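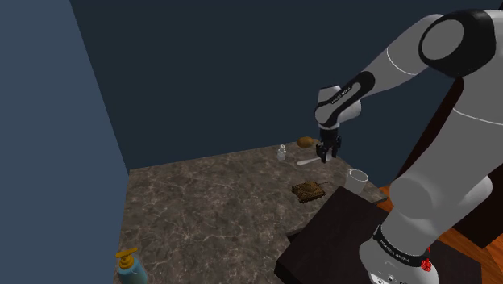 ## Policy scores 79 percent when I reset the scene, far worse when I shuffle the clutter. Which number do I report?

**Tags:** simulation, evaluation, imitation-learning, distractors

I'm training a pick policy in simulation. One arm, parallel gripper, a countertop with a marble texture. The target is the white spoon. Everything else on the counter is there to get in the way: a small white bottle, a brown oval thing that is a potato on good days, a glass, a soap dispenser and a toy tank in camouflage. I didn't choose the tank. It came with the asset pack and I've grown attached.

Training data is 300 scripted demonstrations. I evaluate with the spoon's position jittered and the clutter left where it was in the demos, and I get 79 percent success. I was pleased with this for most of an afternoon.

Then I randomized the clutter too, and the policy went to pieces. It still moves with great confidence. It just moves with great confidence to the place where the spoon would be if the tank were where the tank used to be. When I removed the tank entirely, the gripper came down on bare countertop and closed on nothing, very neatly.

My labmate's view is that clutter shuffling is a "different benchmark" and I should report the first number. The draft is due at the end of the week. Things I've tried:

- more training steps (no change, warmer office)
- a bigger image encoder (slightly worse)
- color jitter (the policy no longer cares what color the tank is, only where)

Is there a standard way to report this? And is there a fix that doesn't involve collecting everything again?

---

### Answer 1 (accepted)

Report both. Put them in the same table, in adjacent columns, same font size. If the gap only shows up in an appendix, a reviewer will find it, and they will be in a bad mood by then because they had to read the appendix.

What you have is a policy that learned where the tank is. From the network's point of view this is perfectly sensible. The tank stands out, it has a long barrel pointing off to one side, and it never moved in the demos. The spoon is thin and white, and the fingers hang right over it at the moment you most need to see it. I'd have used the tank too.

I'd split the evaluation into 4 conditions:

1. Nothing moved except the spoon (what you have now).
2. Clutter shuffled, same objects.
3. One object removed at a time.
4. New objects the policy hasn't seen.

Use the same seeds for the spoon pose in all of them, otherwise you're comparing two things at once. Condition 3 is cheap and it's the one that tells you what the policy is leaning on. If taking away the potato does nothing and taking away the tank ruins it, you have a paragraph for your results section and possibly a title.

As for the fix, you're in simulation and your demos are scripted, so "collecting everything again" means a loop and a night's sleep. Randomize the clutter on every reset. Keep the count at 300 so the comparison is fair. We did this on Zornano, our own tabletop setup, and the easy-condition score dropped a little while the shuffled one came up a lot. Expect the same trade and don't be upset by it.

One more thing. Check the glass separately. Clear objects render faintly in a lot of simulators, and a policy that ignores the glass may simply not be able to see it. That isn't robustness.

> **Comment (asker):** Ran condition 3. Removing the bottle: nothing. Removing the potato: nothing. Removing the tank: disaster. I have told my labmate.

> **Comment:** please put the tank in the title

---

### Answer 2

Have you tried masking? Segment the spoon and feed the policy only that. Worked for me on Jesen with 2 cameras.

> **Comment:** In sim the mask is free. On hardware you'd need a segmenter that can find a white spoon with a gripper over it, and then that's your paper.

> **Comment (answerer):** fair

---

### Answer 3

had the same problem with a different simulator. lowering the learning rate fixed it I think, or it might have been the new driver, I changed them on the same day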